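Home | Stories | Archive | Submit | About

Summer Clothes

The bag had been in the hall closet since December. It was a blue zip bag from Vondatton, the moving company, and it still had the old address on the tag. She dragged it out on a warm morning, carried it to the kitchen and set it on a chair. She had a cup of coffee and no plans until four.

The dryer had finished one load already. Her brother's things were in it, the few he had left when he took the job in Kovance, and she had washed them to get the closet smell out. He had called on Friday and asked her to mail him what was worth mailing. He said he didn't care which things. He said it was hot there and he had been wearing the same two pairs of shorts for a month.

"Send me whatever fits in a box," he said. "I trust you."

She didn't think that was true. When they were kids he wouldn't let her touch his drawers. He kept his shirts in a certain order and he could tell if one had moved. Once she had borrowed a sweatshirt for a school trip and put it back folded the wrong way, and he didn't speak to her for five days. Their mother had to sit them both down on the stairs. His way of folding was sleeves in, bottom up, then over once more. Hers was to fold it in half until it stopped being big.

She wiped the table and let it dry. Then she went and got the clothes from the dryer and brought them back over her arm. The cat, Obi, followed her down the hall and back again and lay down under the radiator, where there was nothing to do but watch.

She started with what was on top. Some of it was easy. A T-shirt with a hole at the collar went into the rag bin. A belt went back in the closet, because he had three belts there already and she had seen them. The good things she kept on the table where she could look at them. 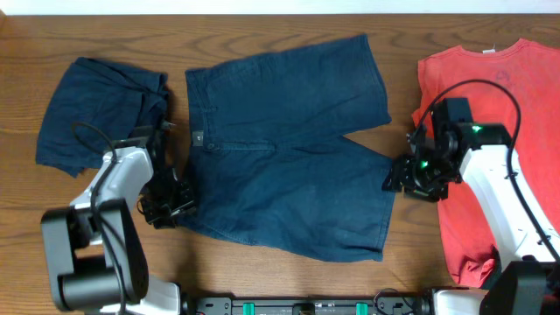 How do you fold a pair of shorts so they stay flat in a box? Close the button, smooth the front, lay one leg over the other, and then bring the hems up to the waistband.

Their mother had taught them both that, on the same afternoon, on the same bed. He had remembered all of it. She had remembered the part about the button.

She knew these shorts. He had worn them the summer they painted the porch at their aunt's place in Pledico, when he was 33 and said he was too old to be up on a ladder. It had taken them seven days. It should have taken four, but it rained, and on the rainy days they sat inside playing cards on an upturned crate and their aunt told them the same stories she always told. He had lost every game and blamed the light. He'd kept the shorts on for the whole job and never got any paint on them. She had ruined two shirts and a pair of sneakers.

The seams were worn pale now. She ran her thumb along one of them and wondered if he would want the shorts at all. They were the kind of thing a person keeps because it's in the drawer. A new pair would cost less than the postage.

She thought about calling him. It would be early there, and he would be getting ready for work, and he would say he didn't care. Then there would be the silence where one of them was supposed to ask how the other was doing. He had asked last time. She had told him about the car.

She drank the rest of the coffee standing at the sink. A neighbor was running a mower and stopping every minute or so to move something out of the way. When she had rinsed the cup she came back to the table and did the shorts the way their mother had shown them, leg over leg, hems up. They came out a little crooked. She undid them and did them again.

The red shirt took longer. She tried it his way, sleeves in, bottom up, then over once more. The sleeves wouldn't lie flat. She got it on the third try and put it on top of the shorts, and then she moved it underneath, where it would be less likely to slide.

There was a box in the garage that had held a set of pans. She cut the old label off with a kitchen knife and lined the bottom with a paper bag. Everything went in with room left over, so she stood there for a while thinking about what else he might want. She put in a bag of the coffee he liked. She put in a deck of cards.

Then she looked for something to write on. All she could find was the back of an envelope from the gas company. She wrote, "These are folded right. Check if you want." She read it over and added, "The car is fine now. How are you?"

She laid the envelope on top of the shirt and closed the flaps. The tape was in the drawer with the batteries, and the end of it was stuck down somewhere she couldn't find. She picked at it with her nail, turning the roll around and around, until Obi got up from under the radiator and came over to see what the noise was.

It was Sunday and the post office was shut. She put the box by the front door, next to her shoes, and hung the empty bag back in the closet.

Posted Sunday, June 10, 2018

Contact | Copyright 2018, all stories remain the property of their authors | Back to top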